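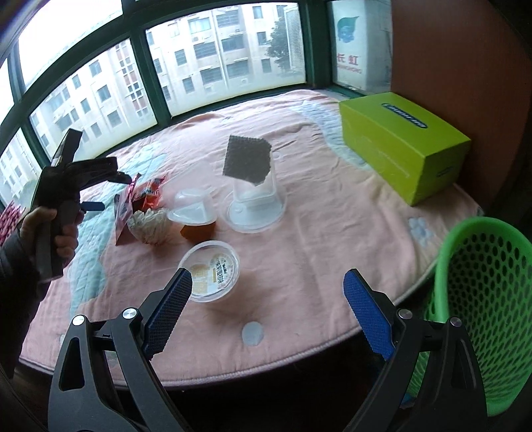 Lunch packaging on the quilt, two grippers, basket at the right.

Last updated: March 7, 2024

Build the hand before you buy the arm

Most people who start a robot at home start with the arm. I did too. I spent a winter pricing motors from Wekach and drawing brackets, and at the end of it I had a shoulder joint that could lift a tin of tomatoes and nothing to put on the end of it. My view now is that a home builder should leave the arm for last, make a pair of grippers that a person can hold, and spend months using them on ordinary jobs in an ordinary room.

Our project is called Husodik. It belongs to me, Pei-shan Choi and Cheng-en Ho, and it has no budget line other than what we each put in. The goal is modest. We want a machine that clears wrappers and takeaway tubs off a bed or a bench and puts them in a bin. We don't have the machine. What we have is hand-held grippers, a folder of recordings, and a much better idea of what the machine will have to do.

The grippers came together at Fluston, the shared workshop where Cheng-en rents a shelf. Each has two jaws on linkage arms with a blue textured pad at the end of each jaw. You squeeze the handle, the jaws close, and what you did is recorded. When we have enough of it we will train a policy on the recordings and see how it goes on a real arm. That is a common enough approach and I make no claim to it. My argument is about where people do the work.

At Fluston there is a good test bench. It is flat and grey, the lighting is even, and there is a box of wooden blocks on it. We recorded 304 picks there in February and every one of them is tidy. I wouldn't call them useless, but they taught us very little. A block weighs something. It has corners, and it stays where you left it. After a week of blocks I thought our jaws were finished and said so to Pei-shan, who suggested I try them on her lunch.

So we moved the job to a bedroom with a quilt by the window. A quilt is a difficult surface. It gives when you press on it, so the height you thought you were picking from is wrong, and if you come in too low you pinch the cloth along with the thing you're after. I did this over and over on the first day. On the bench I had been coming down hard and sliding the pads together along the surface, and I hadn't noticed, because a bench doesn't mind.

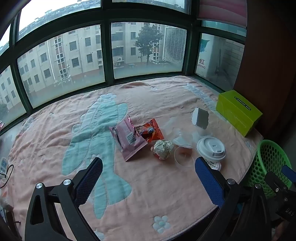 Wrappers, lids and a crumpled ball, with clear plastic on pink cloth.

Then there is the rubbish itself. Clear plastic is the worst of it. A round lid you can see straight through shows whatever is beneath it, and from some angles all you have is the rim. A person copes by knowing the lid is there. A camera has to find it in every picture. If all your recordings are of solid coloured objects on a plain background, you have trained for a house that none of us lives in. I would trade the whole bench set for an afternoon of lids.

Snack wrappers are the opposite problem. They are easy to see and hard to hold. Get one by the crimped end and it comes up nicely. Get it in the middle and it folds, and you may have it or you may have a bit of air. Cheng-en changed the spacing of our jaws twice over wrappers alone. Had we already bolted the hand to an arm, each change would have meant new mounts and another round of calibration. With a hand-held tool it was an evening with a screwdriver.

I should be fair to the bench. Cheng-en still thinks I moved too early, and he has a case. When a pick fails on a quilt you can't easily say whether the pads, the linkage or the person was at fault. On a bench you can change one thing at a time. He keeps his list of bench checks and runs it whenever a part changes, and it has caught a loose pivot more than once. I'd keep the bench for testing parts. I'd stop using it to decide whether the thing works.

The other objection I hear is about numbers. People on the forums will tell you that nothing under 1,000 recordings is worth training on, and they treat it as a reason to pick the easiest possible job and grind through it. We are at 1,043 now, bench included, and I can say that passing the mark changed nothing. What mattered was the 102 we threw out. Pei-shan went through them and found that in most of them the person had hesitated, gone back, or shifted their grip on the handle halfway. We had to learn to use our own tool before the recordings were any good — a cost you should plan for, and one that doesn't appear on a parts list.

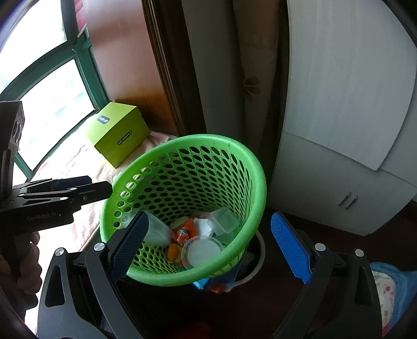

At the basket, with the floor in shadow.

Dropping things in the bin deserves more attention than it gets. Everyone films the pick. The release looks like nothing, you open your hand and the thing falls. With jaws, you have to decide how far inside the rim to go, and the rim is usually in the way of one finger or the other. Tissue clings. Light packaging can catch on a textured pad, and the grid that helps so much on the quilt works against you at the basket. We are still arguing over whether to go with a finer texture. I'm for it, Cheng-en is against.

It is also darker down there. The quilt is next to the windows and the floor is not, so one short movement takes the camera from bright to dim. I would not have thought to test for that at Fluston, where the ceiling lights reach everything equally.

The arm will come. Pei-shan has been talking to Chow about a second-hand one, and the price is fair, but I've asked her to hold off until the release is sorted out and we've done the same job at her place and at mine. If you have money set aside for motors, my advice is to leave it there for now. Make two grippers, eat your lunch, and try clearing up after yourself with them for a month.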